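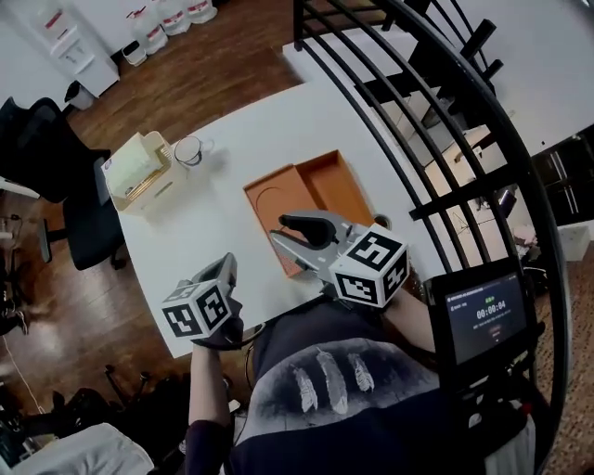 Quintana 작업 기준 키트: 핸드그리퍼 시연 수집용

로봇에게 손동작을 가르치는 데이터는 책상 앞에서 품질이 갈립니다. Quintana는 핸드그리퍼로 작업 시연을 기록하는 팀이 모두 같은 규칙으로 일할 수 있도록 Enau에서 만든 기준 키트입니다. 기준서 한 권, 점검 카드 36장, 바닥용 위치 테이프가 들어 있습니다. 저희는 이 점검 카드를 정말 좋아합니다. 한 장에 한 항목만 적혀 있어서 처음 온 작업자도 바로 따라 할 수 있거든요!

기본 세팅 규칙

작업대 위에 둘 물건은 시작 전에 정하고, 세션 도중에는 늘리거나 빼지 않습니다. 마커 큐브는 양손 그리퍼에 단단히 고정하고, 면에 긁힘이나 얼룩이 있으면 교체합니다. 케이블은 팔꿈치 바깥쪽으로 돌립니다. 타이머 화면은 작업자가 고개를 크게 돌리지 않고도 읽을 수 있는 자리에 놓습니다. 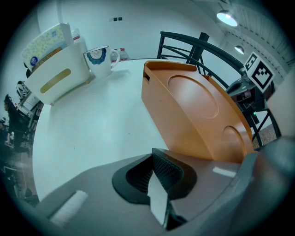
그리퍼 쪽 시점. 작업대 위의 주황색 트레이와 흰색 머그.

손끝 점검

핑거 패드는 세션마다 확인합니다. 기준서는 패드 표면, 벌림 폭, 좌우 대칭을 따로 기록하게 되어 있고, 한 항목이라도 벗어나면 그 세션은 시작하지 않습니다. 조금 엄격해 보이지만 나중에 데이터를 골라내는 수고에 비하면 훨씬 가볍습니다. 작업대 높이는 700mm를 기준으로 삼았고, 앉은 자세와 선 자세의 허용 범위는 부록에 표로 실었습니다.

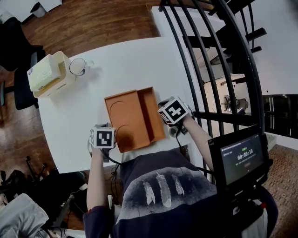
한 작업자가 쉬지 않고 얼마나 오래 기록해도 되나요?
Quintana 기준은 60분입니다. 그 뒤에는 그리퍼를 내려놓고 손목을 풀어 준 다음, 점검 카드 첫 장부터 다시 시작합니다.

기록 규칙에서 가장 공들인 부분은 실패한 시연을 다루는 방법입니다. 물건을 놓쳤거나 동작이 끊긴 시연도 지우지 말고 표시만 남기세요. 같은 동작에서 실패가 5회 이어지면 세션을 멈추고 세팅부터 다시 봅니다. 기준서 초안을 쓴 Haruna Honda는 이 항목만 몇 번을 고쳐 썼는데, 덕분에 문장이 아주 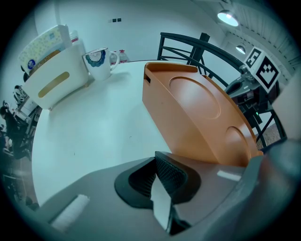

짧고 분명해졌습니다. 표시 방법도 간단합니다. 시연 번호 옆에 사유 코드를 하나 적고, 애매하면 '기타'로 두었다가 검수자가 정합니다. 작업자와 검수자는 반드시 다른 사람이어야 합니다.

주변 사람이 화면에 들어올 수 있는 공간이라면 시작 전에 촬영 사실을 알리고 동의를 받으세요. 동의서 양식은 기준서 뒤쪽에 있으며 복사해서 쓰셔도 됩니다.

구성품
기준서 1권
점검 카드 36장
위치 테이프 1롤

개정판은 10월에 나옵니다. 현장에서 써 보고 고치고 싶은 규칙이 있으면 Omid Rostami 앞으로 보내 주세요. 사소한 것도 반갑습니다!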